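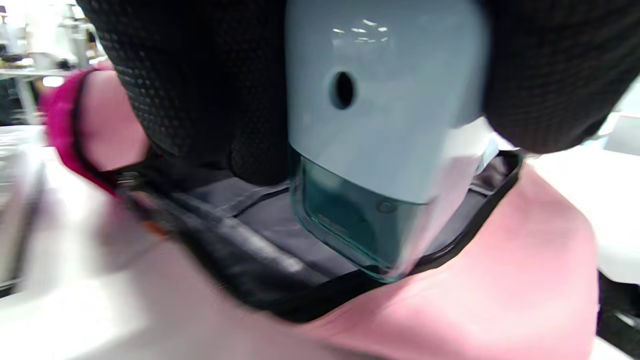
*The pale blue handheld with the teal reservoir, going into the black zip bag.*

Hi Atif,

November update on the Zesodel packing project, a little longer than the last one because there's more to tell you! Short version for the Trandine folks: we're on budget, we're a bit behind on the school bags, and the layouts are finally something I'd be happy to hand to a stranger.

## Where we are

You'll remember the plan was 100 packed bags by the end of the grant, split between school backpacks and the black zip bags for household bits and pieces. As of this morning 40 are packed, checked and on the shelf. I'd hoped for more by now, but we lost a good chunk of time to rewriting the packing lists (more on that below), and I'd still make the same call.

The zip bags are the easy half. The opening is nice and wide, so bulky things go straight in from above without a fight. The one rule we've added is that anything with a clear plastic reservoir goes in last and doesn't get a heavy item on top of it. We had two come back from the spring round with cracks, and I don't want to do that again.

## School backpacks

These took most of my month. The old list just said "stationery, bottle, book," and everybody packed it differently. So we started laying the whole set out on the white table before a single thing went in the bag, with the backpack flat in the middle and everything else around it.

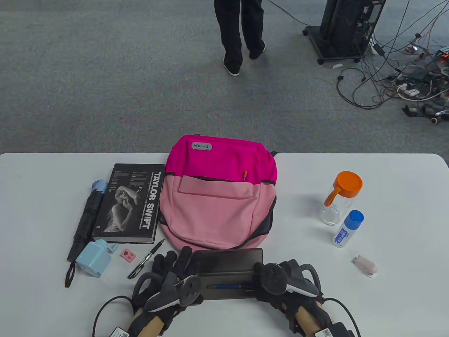 *School set laid out: book, umbrella and sharpener on the left, bottle and glue on the right.*

I love this way of working. It sounds fussy, but you can see right away when something's missing, and it got us arguing about the things worth arguing about. The umbrella, for instance. I wanted it in the main compartment, Ghiță's packers wanted it down the side, and we tried both for most of an afternoon. Main compartment won, alongside the book, with the handle pointing up so it's easy to grab. The Taylor Swift book is staying in the sample set, by the way - it's a good size for testing, and people light up when they see it.

Small things are the real headache. Erasers slide to the bottom and pens end up anywhere. The new list sends the eraser and pens to the front pocket, glue upright next to the bottle, and the crank sharpener on top of the book where it can't dig into anything. Glue caps get a firm twist first. (Please put that in bold when you print the list. I mean it.)

The revised list is capped at 12 lines so it fits on one card. Each line gets its own check mark, and the packer initials the bottom.

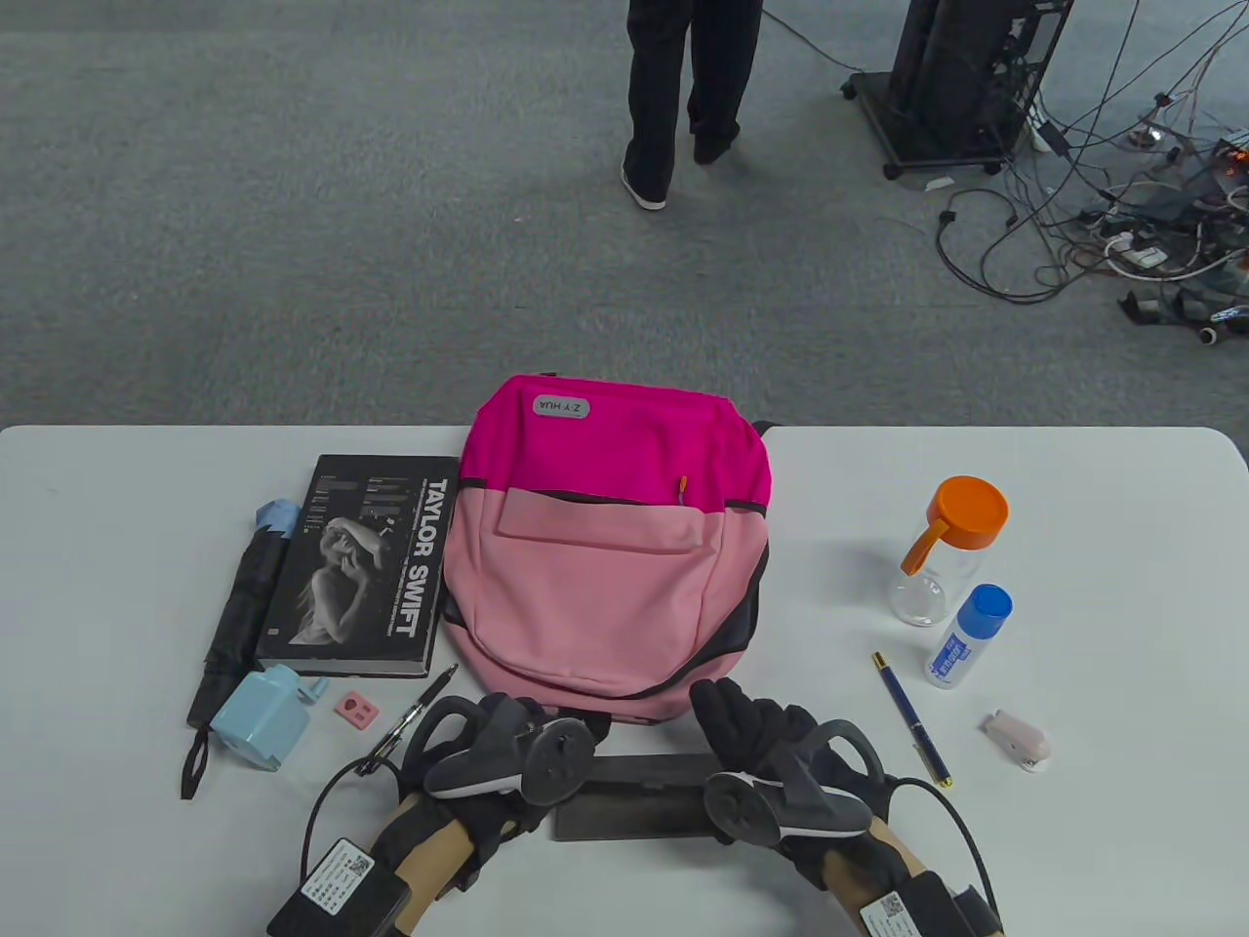

*The magenta and pink backpack, with the fountain pen out beside the glue.*

I'm still going back and forth on fountain pens. They look great and they make the set feel like a proper gift, but a leaky one could ruin a book in no time. My suggestion is to keep them for the older kids' bags and use plain ballpoints everywhere else. If you feel strongly either way, let me know before we reorder.

## Money

Spending to date is $1,423. Most of that went on backpacks and bottles from Vukomex, plus a top-up of glue and erasers. The bottles were the pricey part, but I like the flip-top caps and would rather not swap them for something cheaper. Printing the new cards comes out of what's left, and there's enough to cover it.

## What's next

- Finish the remaining school bags using the new card
- Recheck the bags packed under the old list, mostly for loose small items
- Get a decision on the fountain pens
- Ask Vukomex about lead times for the next batch of backpacks

One thing I need from you: can we keep the white table through the end of the project? Going back to packing from boxes on the floor would slow us down a lot, and I've gotten very attached to having everything at waist height. Receipts are in the shared folder, and I can walk you through the new list any afternoon after three.

Thanks, Atif - talk soon!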